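Hélène Leclerc, Ferhat Türkmen and Sólveig Skov
3/24/18

4. Warning time at rural and small-town crossings

4.1 Constant and variable warning times

A crossing that starts its lights and bells at a fixed point on the track gives a different warning to every train. The start point is set for the fastest train allowed on the line, and a slow freight movement can hold the gates down for several minutes before it reaches the road. Drivers who use the crossing every day learn this. In the interviews reported by Morais in the first phase of the study, regular users often described the lights as a sign that a train was somewhere in the area.

Equipment that measures the speed of the train and delays the warning to match removes much of this variation. It costs more to install and needs cleaner track conditions, and rust on lightly used rails remains a common source of poor detection. Of the 16 crossings in the Culirville district, nine had been fitted with this equipment when our records begin. The other seven still used fixed start points.

4.2 Records used

The signal logs cover 3,629 activations. We removed those caused by maintenance work, by track vehicles and by known faults, which left 1,559 activations with a complete time record for the lights, the gates and the arrival of the train. Logs from the Brarik recorders give times to the nearest second. Two older crossings on the Grostitier branch used paper charts, and these were read by two people working apart. Where their readings differed, the chart was read again by Pfeiffer and his value was used.

We did not adjust for the type of train. The operator's timetable separates passenger and freight service, but extra freight movements are not listed in it, and we could not match all of them to the logs.

4.3 Users on foot and on bicycles

Most earlier work on warning time deals with motor vehicles. People on foot and on bicycles approach more slowly, often from a path with no gate of its own, and may not face the road signals at all. At McKinnon crossing the path joins the road 700 feet from the track, and a person walking from that point when the lights start will usually meet the train before reaching the rails. A cyclist may not. The time needed to clear the track also differs – an older person with a walking aid can take much longer than the gate timing allows for.

Light conditions matter as well. In September, when our field visits were made, many trips home from school and work fall close to dusk, and a flashing signal must then be picked out among other lights.

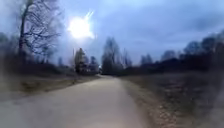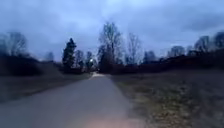
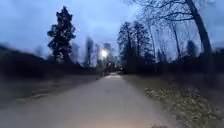 Figure 4. Paths with grass alongside.

For these users the sound of the bell is often the first warning received. Bells at five of the crossings stop once the gates are fully lowered, a practice adopted after complaints from nearby homes. We found no record that the effect on path users was considered when the change was made. The operator has since agreed to review the setting at each site, and the district has asked that the bell continue until the train enters the crossing wherever a path lies within sight of the track.

4.4 Limits of the data

The logs show when a warning began and when the train arrived. They do not show who was present or how they behaved, and the short site visits cannot fill that gap. A second limit is that gate faults were recorded by hand until the new reporting form came into use – minor faults are likely to be missing from the earlier months. The comparison of the two types of equipment in Section 5 therefore uses only activations in which both gates were recorded as fully lowered.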